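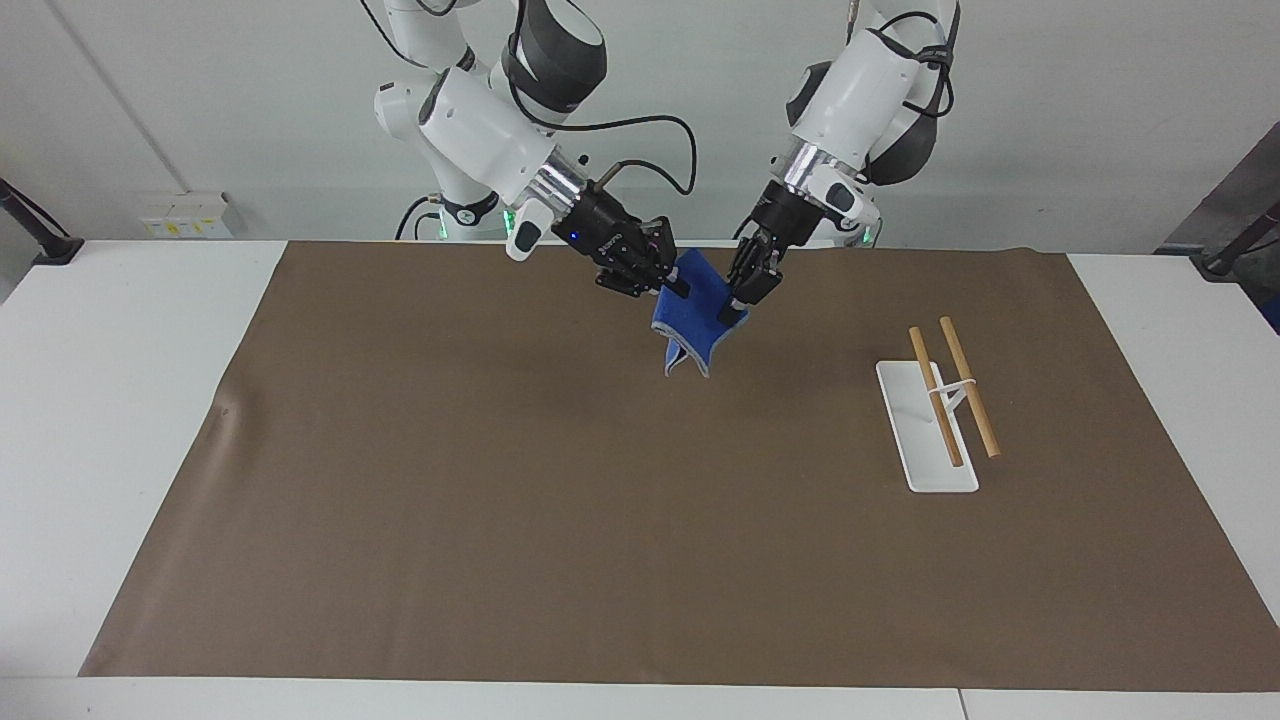
Menzies is a small laundry and linen repair firm, and we started it out of irritation. Too many of the services we had used promised hotel results and sent back grey pillowcases with somebody else's name tag in them. So we are wary of big claims, including our own. A cloth is a simple enough thing, whether it is a damask tablecloth or a plain blue one held up by its top edge over a brown mat, and we doubt it needs a "fabric wellness journey", a phrase we once read on a rival's van.

Seema Kaushik opened the first shop with one counter and two second-hand washers. Pushpa Dubey joined the following August to run repairs, having told Seema that the darning was poor. She was right. We now look after linen for 25 guest houses and a good many households, and last year we mended 1256 items. A further 519 we sent back untouched, with a note saying the mend would cost more than the sheet was worth. Some customers were annoyed by the note. We still send it.

What we don't believe in

Scent boosters. They cover up a poor rinse, and people with sore skin pay for it.

"Eco" settings that leave the soap in. We wash at lower heat where it works and hotter where it doesn't.

Stain guarantees. Old tea often shifts. Old turmeric mostly stays put, whatever you have been told.

Loyalty cards. We tried one for over 50 weeks and it mainly produced lost cards.

Where we are

The Menzies counter is in Plelutby, next to the bus stop, and opens at 7.30 in the morning. Repairs are done upstairs by Pushpa and her two trainees. If you want something mended, bring it in clean and mark the hole with a safety pin. Ask for a price before you leave it with us, and if it sounds too high, say so.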